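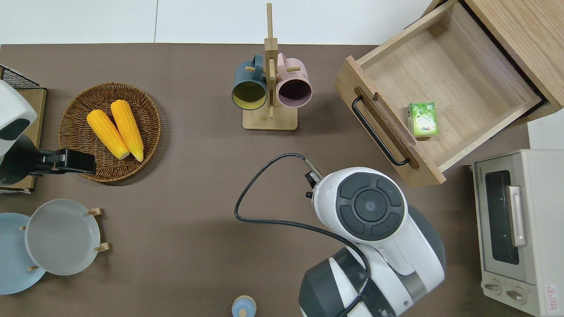
Two ears of yellow corn in a woven basket on a brown tabletop.

Corn Season Runs Late in Jullville

The sweet corn stand on the Hulholm road opens at seven in the morning, and in a good August week the first picking is gone by ten. Jullville has 966 residents. Many of them eat corn four nights a week while it lasts, and most have firm views on how long to boil it.

Growers here plant in stages, starting when the soil warms in May and adding a new block every ten days or so through the end of June. Each block gives a week of good picking before the kernels turn tough. A cool spring pushed the first block back this year, and the last one is still coming in well after Labor Day.

The crop is small by the standards of the valley. The Dizon farm, the largest of the sweet corn growers near town, has 423 acres, and most of that is in hay and field corn for feed. Sweet corn gets the flat ground by the creek, where the pump can reach it. It needs the most water when the silks are out, and a dry week at that point leaves gaps at the tip of the ear.

Raccoons are the other worry. They come in a night or two before the corn is ready and pull down whole rows. The farm runs two strands of electric wire around the creek field, one at six inches and one at twelve, and checks them every evening.

Prices at the stand have gone up 50 cents a dozen since last summer. Seed costs more, and so does diesel. Buyers complain a little and then take two dozen.

The common advice about freshness is less strict than it used to be. Older kinds lost much of their sugar within a day of picking. Newer ones hold it for several days in the refrigerator, husks on, in a loose bag. Heat is still the enemy – an ear left in a parked car all afternoon will taste like starch.

For freezing, local cooks blanch the ears for four minutes, cool them in ice water, and cut the kernels off with a short knife. Packed flat in bags, they keep into spring. By November the stand is shuttered, the creek field is in rye, and the corn on Jullville tables comes out of the freezer.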